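About Sodard

Sodard is a small advice office for students and young graduates who have difficulty with their loans. Anselmo Prado opened it in January, in two rooms above a bakery in Conceição Street, after eight years in a bank.

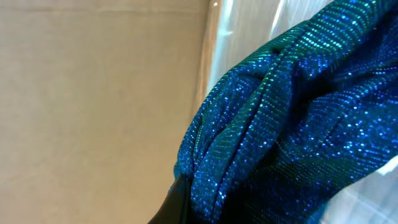

We read your loan contract with you and prepare a repayment plan — also when you have already missed payments. Last year we helped 137 people. The first meeting is free and lasts one hour. Please bring your last three payslips.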